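Search tickets Search Advanced Clear

Ticket: Kitchen tap pressure drops when hot side opened, Skellwood unit 11
Status: Resolved
Opened by: Randi Dahlgren
Assigned to: Ewan Maihi

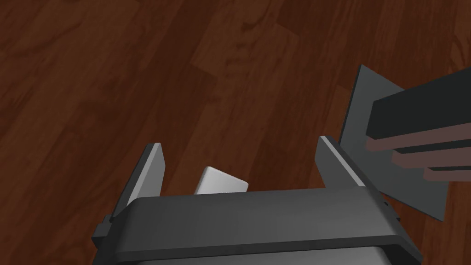

Reported problem

Tenant says the kitchen mixer runs fine on cold. When the lever is moved to hot the flow falls away to a dribble after a few seconds, then sometimes comes back for a moment and drops again. Started in December after the water was off in the street for a main repair. Shower and bathroom basin are said to be normal on both sides. No leaks noticed. Mixer is a Marino single lever, fitted when the kitchen was redone. Hot water system is electric storage, in the laundry cupboard.

Randi Dahlgren
Can someone look at this before the long weekend. Tenant is home most mornings. She is filling the kettle from the bathroom at the moment because she thinks the kitchen tap is going to fail altogether. I've told her cold is fine to use.

Ewan Maihi
Will go tomorrow. Randi, can you ask her whether the dishwasher is on the hot or the cold line? If it's on hot and it fills normally, that rules out a fair bit of pipe.

Randi Dahlgren
She doesn't know. She says it has been taking longer than it used to and twice it has stopped with a fill error.

Ewan Maihi
Attended 9.30 am. Findings:

Cold at the kitchen mixer is good. Hot starts at maybe half flow and drops off. Bathroom basin hot is normal, shower hot is normal, so the heater and the tempering valve are not the problem. Dishwasher is teed off the hot line under the sink, downstream of the isolating valve. Isolating valve was fully open as far as the handle goes.

Took the aerator off the spout. Some grit in it, rinsed it and put it back. Slight improvement on cold, none on hot.

Turned off the hot isolating valve, pulled the flexible hose off the mixer and ran it into a bucket. Same behaviour at the hose, good for a second and then a trickle. So it is before the mixer. Put it back together, checked for drips, none.

I think it's the isolating valve or something sitting in it. Didn't have a spare on the van.

Dirceu Amaral
We had the same thing in unit 2 last winter. It was the jumper valve washer in the isolating valve. The rubber comes away from the brass and floats up into the seat when there's flow, so you get a burst and then nothing. Close the valve and open it again and you get another burst. Worth trying before you order anything.

Ewan Maihi
Rang the tenant and got her to do that with the tap left on hot. Full flow for a couple of seconds each time, then it drops. Sounds like what Dirceu described.

Trygve Aasen
Please don't reuse the old body. The ones put in with the kitchens are the Kundness pattern and the spindles seize. Replace the whole valve, and do the cold side at the same visit so we aren't back there in six months. Part is on the shelf in the store, second bay, in the Dremano box with the wrong label on it.

Ewan Maihi
Found the box. Took two valves and two new hoses.

Water off to the unit at 10.15 am, back on at 11. Replaced hot and cold isolating valves under the sink and both flexible hoses. The old hot valve had the washer split off the jumper and a few bits of scale packed behind it. Cold valve washer was hard but in one piece.

Flushed both lines into a bucket for a minute each before connecting the mixer. First water on the hot side was brown, then clear. Cleaned the aerator again. Cleaned the filter screen on the dishwasher inlet, which was nearly blocked.

Tested hot at the mixer for five minutes, steady. Ran the dishwasher through its first fill, no error. Dried the cupboard floor and left paper towel under both valves. Tenant to check it tonight.

Randi Dahlgren
Tenant rang at 7 pm. Paper towel is dry, hot water is fine, dishwasher finished a full cycle. She asked whether the noise in the wall when the tap is shut quickly is something to worry about.

Ewan Maihi
That's water hammer and it was there before. It will be a bit more obvious now the flow is back. I'll look at a clip for the pipe at the next inspection. Please log it separately.

Randi Dahlgren
Logged. Cost of parts to go against unit maintenance, no charge to tenant. Dezső Dobos has approved it.

Trygve Aasen
Closing. Dirceu, please add a note to the unit 2 ticket so the two can be found together.

Last updated: December, 4.40 pm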